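The Second Pair of Hands at Tondgate
What kitchen work looks like once the practice moves to a computer

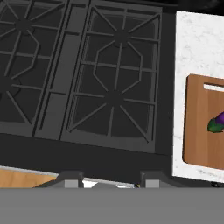
For most of its life the Mornside canteen at Tondgate ran on four cooks, a radio and a great deal of shouting, and if you ask the people who work there, they'll tell you (fondly, and at some length) that the shouting was half the fun. Then in May the owners signed up with Mavura, a small outfit that teaches robots kitchen chores, and everybody's morning changed a little.

The robot does its learning in a simulated kitchen, stovetop and cutting board and vegetables and all, long before it comes anywhere near a real burner. The cooks write the list of chores. There are 97 on it so far, from moving an eggplant off the board to wiping down a counter, and oh, the arguments over how each one ought to be done!

Three of the cooks now spend an hour after lunch going over practice runs at a desk by the pantry. One told me she'd never had to put into words how she picks up a vegetable, and that she went home that night and watched her own hands making supper.

No one has lost a shift, though the worry hasn't gone away either. The early prep hours are the ones people talk about, dull as they are, for they pay a bit extra. The owners have promised to keep that money in place through the first year, and the cooks have asked to see it in writing.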